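Notebooks > Dye bench > Fastness

April 2020, Friday

Vinegar and salt as a "dye set," again

Started this to get it out of my system. Every few weeks somebody tells the bench that a soak in white vinegar, or salt, or both, will lock the color into new cotton and stop it running. Haris Tomić had it from his grandmother, and the Kirutwood care leaflet has it in print, which annoys me more. The leaflet says to add "a cup" to the first wash. A cup of what strength, in how much water, for how long, it doesn't say.

My view before starting, so that nobody can say I changed it later: vinegar is a real part of dyeing when the dye is an acid dye and the fiber is wool, silk or nylon. Cotton takes other dyes. Most of the ready-made stuff that passes through here is reactive or pigment, and the cheap dark stuff may well be direct. Reactive dye is fixed with alkali, so pouring acid on afterward is a strange way to help it. Salt pushes dye onto the fiber while it's in the dye bath. In a wash bucket there is hardly any dye to push.

That's theory though, and I have been wrong about theory on this bench before (see the soda ash pages from March, which I'm not proud of).

Setup

Four fabrics, all new, nothing prewashed:

- Fekach navy twill, sold as cotton
- Kirutwood red plain weave, with the leaflet
- Ó Briain black jersey, known to run, we've all had gray socks from it
- leftover strip of our own turquoise, reactive, rinsed properly as far as I know

Four treatments: plain water, vinegar, salt, vinegar plus salt. One swatch of each fabric in each treatment, so 16 jars. Overnight soak with the lids on, cold tap water to start. Then one rinse under the tap, squeeze, and into a warm wash in its own jar with a square of white cotton stapled to the face. Same detergent in all of them.

Weak points, written down now:

- No repeats. One swatch per jar proves very little and I know it.
- The white squares are from an old sheet that has had optical brightener through it for years. They might not pick up dye the way a proper test cloth would.
- I labeled the lids and not the jars. Haris noticed this before I did. We moved the labels before any lid came off, so I trust it, but only just.
- I wanted the vinegar to fail. Haris did the grading without knowing which jar was which.

What the soak water looked like

Jersey water was dark in every jar. The salt jar looked paler than the plain water jar, and for a minute I thought I'd have to eat my words. Then the wash came and the white square from the salt jar was as gray as the others. So the salt may have held some dye back on the fabric while it sat there, and the wash took it out anyway. If you only looked at the bucket you would swear salt works. I suspect that is where the whole story comes from. People soak, they see the water is less colored than they feared, and they tell their friends.

Vinegar on the jersey: no difference I could see from plain water. Haris said the same.

Red plain weave bled a little in everything. Vinegar square perhaps slightly less pink than plain water. Haris put them in the same grade when he had them shuffled, then split them when I handed him just the two and asked. That second answer isn't worth anything and I've left it out of the table.

Navy twill was dull. Hardly any color in any jar. A person who treated this twill with vinegar would come away a believer, having cured a fabric that was never ill.

Our turquoise gave faint blue in all four jars, including the plain one. Not happy about that. It means our own rinsing isn't as good as we tell people. To look into separately.

What did make a difference

After grading I took the leftovers of the jersey and just kept washing them. Hot water, detergent, throw the water out, again. The color in the water drops each time, and by the end of the afternoon a fresh white square came out close to clean. No vinegar involved. Loose dye leaves when you let it leave, and the swatch still looked black to me, though I'd want it next to an unwashed piece in daylight before I signed anything.

Andden sell a bottled fixative that we have on the shelf. I haven't tested it here. The label says it works on "all natural and synthetic fibers" - no product works on all of anything, and that phrase alone puts me off. But a cationic fixative on direct dye is at least a plausible idea, so it deserves a fair go before I'm rude about it.

Note for the care sheet

The people who ask us about this are mostly asking about bedding. A dark sheet under a pale pillowcase is the usual complaint: warm room, damp skin, rubbing all night. That's a different problem from bleeding in the wash. Dye moving by rubbing (crocking) can happen on a fabric that washes perfectly clean, and pigment prints are the usual suspects. So when somebody writes in that their sheet "isn't colorfast," ask which way it failed. I'd like the care sheet to say:

1. New strong colors get washed alone, warm or hot as the label allows, until the water runs clear.

2. Rub a damp white cloth on a hidden corner. If color comes off on the cloth, washing again may help a bit, a vinegar soak won't.

3. Mixed colors on the bed are fine once both pieces have passed step 2. Pink polka dots with a light blue pillow on top is the kind of pairing people ask about.

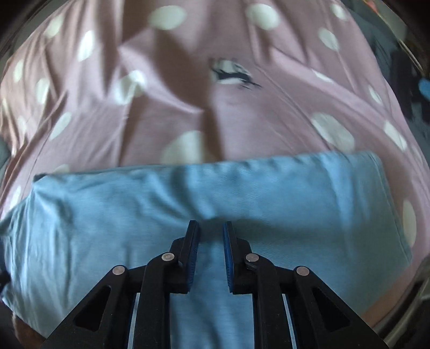 4. Don't leave wet colored bedding in a heap. More marks come from a pile left in the drum overnight than from the wash itself. (This is from our complaint letters. I haven't tested it, so maybe soften the wording.)

Haris wants a line saying vinegar does no harm. I'm not sure we can say that either. In a rinse now and then, fine. People who hear "no harm" pour it in with chlorine bleach, and that makes a gas you don't want in a laundry room. If vinegar is mentioned at all then the bleach warning goes right next to it, in the same size type.

To do

- Repeat the red with more swatches. If there is anything in the vinegar claim, it's hiding there.
- Get proper multifiber test strip and stop using old sheets.
- Dry crock and wet crock on whatever prints we have in the drawer. Drawer 184, if someone put them back.
- Write to Kirutwood and ask what the leaflet is based on. Last time I asked a supplier that, I got a second copy of the leaflet.
- Rinse procedure for our turquoise. Haris has some thoughts on water temperature, I think he's guessing, but his guess is as good as mine at the moment.
- Labels on the JARS.

Swatches are pinned up by the window side of the board with the grades on the back. Please don't flip them before you've had a go at grading them yourself, I'd like a third pair of eyes and mine are no longer innocent.

4 comments

Recent in Dye bench
Soda ash, what went wrong
Ó Briain jersey: shrinkage after tumble drying
Does freezing jeans do anything
Staple rust on white squares
Fekach twill, feel after softener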